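The file came in at four, and Aniela Mazurek opened it before she took her coat off. It was the Cordero catalog, 3000 entries typed by three generations of librarians, and somewhere in the move to the new system a letter had gone missing.

It was an old letter from the island of Skulholm, a kind of d with a bar through it. Wherever it should have been there was a small empty box. She searched for the box and got 1364 hits.

"Can't you just replace them all?" Ignacio Villalobos asked from the door.

"With what?"

"With the d."

She showed him line 1000. The box stood there twice, and the second one had been a long dash. The system had treated both the same way. Whatever it couldn't read, it had turned into a box.

He looked at it for a while and went to find his dinner.

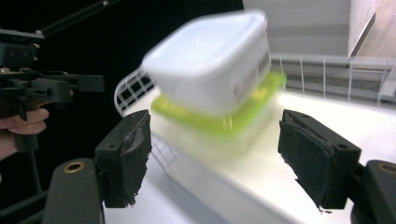 Aniela worked by meaning. If a box sat inside a word, it was the letter. If it had a space on each side, it was the dash. She wrote two rules and ran them, and the count dropped to 41. Ignacio came back to ask how it was going, with a white container stacked on one with a lime-green lid, and put both down by her keyboard. She ate with her left hand and scrolled with her right.

The last 41 she did by hand. Most were names. One was a note in a margin, typed by Consuelo Zabala in a March long before Aniela was hired, and it was nothing but boxes - a full row of them, no words on either side.

She tried the letter and got nonsense. She tried the dash and got a line across the page.

"Maybe she was crossing something out," Ignacio said.

Aniela left that row the way it was, saved the file, and put on her coat.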